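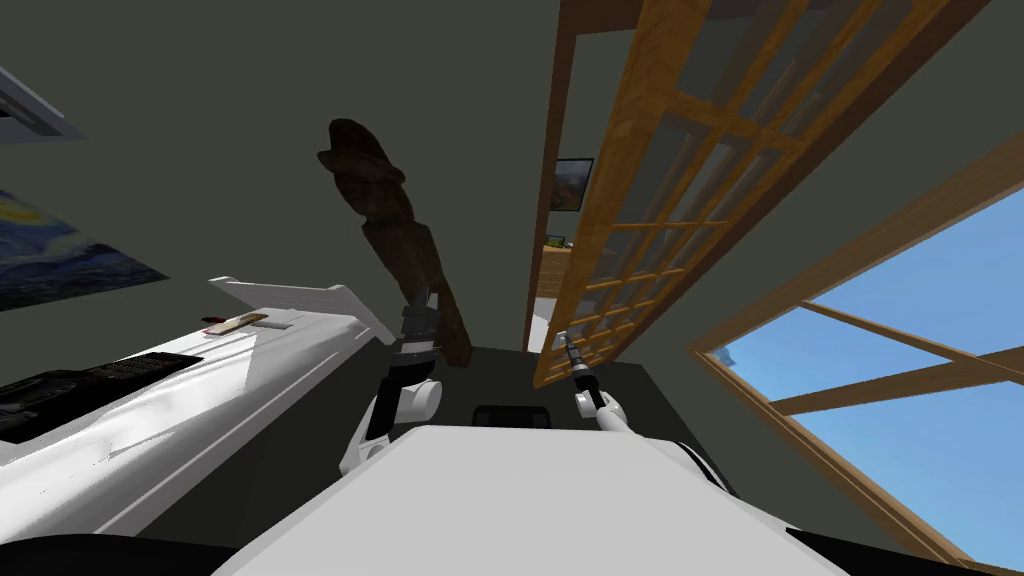
Two-armed robot in a simulated room, left gripper against a dark brown object.

Home Index Robotics Budgeting Glossary

Simulation-first purchasing (robotics)

June 25, 2025
By the Flelier desk
5 min read

Simulation-first purchasing, also simulate-then-buy. A way of planning for robot equipment in which the buyer tries the work in a computer-rendered room before ordering any hardware. Mostly used for two-armed machines meant for homes, care settings and small workshops, places full of furniture nobody will move for a robot. Older term is virtual fit check. The two overlap, but a fit check only asks if the machine goes through the door and reaches the shelf. Simulation-first purchasing goes on to money.

Background

Factory buyers have long laid out work cells on screen. Household settings came later. Rooms are harder — lattice doors, shelves with a lip, pictures on the wall, windows that let in whatever light they like. The Dundow plan, a budgeting template passed between small labs, put the simulation step ahead of the quote request and most later templates copy it. Revised once, in March, to add a line for storage.

What is bought at the simulation stage

Less than people expect, but not nothing. A workstation with a decent graphics card. Licenses, if the simulator isn't free. Room models, either purchased or built in house. A model of the robot itself, often supplied by the seller, sometimes wrong about joint limits. Staff hours are the big one and the one left off the sheet.

The Zalville workshop's published budget is a common reference. It gave $2000 to the workstation and $2863 to room models and the labor of cleaning them up. Models cost more than the machine they ran on. That surprised the workshop and it has been cited ever since by people asking for more modeling money.
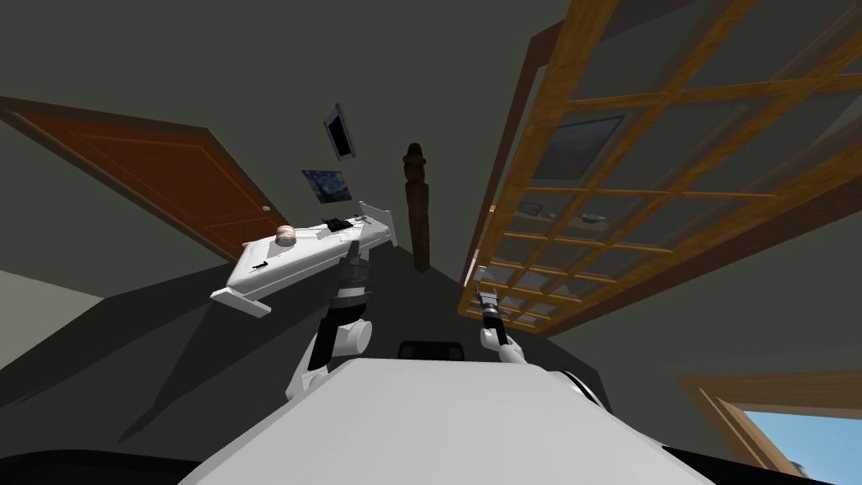 Reach is usually the first thing tested. Can a gripper get to a wall shelf from above, or only from underneath? Does the second arm have anywhere to go in the meantime? A robot that looks fine on a spec sheet may need a longer arm, a lift column or a different base, and each of those is a separate line in the quote. Cheaper to find out before signing. Lifts in particular are hard to add later.

Second test is view. Planners check what a camera on the robot would have in sight while the arms are up, and wether the torso blocks the work. An extra camera is cheap. Mounts, cabling and calibration time are not.

Third, clutter. Small flat items, round items, door hardware. Gripper choice gets made here, and spare fingers should go in the budget at the same time.

Scheduling

The Gebru schedule allows 90 days from first room model to purchase order, with 10 of those held back for rerunning tests after the seller sends a corrected robot model. Many buyers skip the hold-back and then need it. Lead times for hardware run separately and should not be counted inside the schedule.

Limits

Contact is the weak spot. Simulated friction is a guess unless someone measured the real surfaces. Soft goods are worse. Cable drag generally isn't modeled at all. A pass in simulation is grounds for asking for a quote or a loan unit, and most templates treat it as that and no more.

Room models also go stale. Furniture moves, a shelf gets replaced, the model dosen't. The Dundow plan asks for a remeasure before the order goes out — one line, often left blank.

Criticism

Some buyers say the whole step favors large labs that already own models and have the staff to fix them. A rental for two weeks in the actual room can cost less. Others point out that rentals are hard to get for new machines, and shipping both ways eats the savings. No settled answer. Mixed plans are common now, simulation for arm and base choice, rental for grippers.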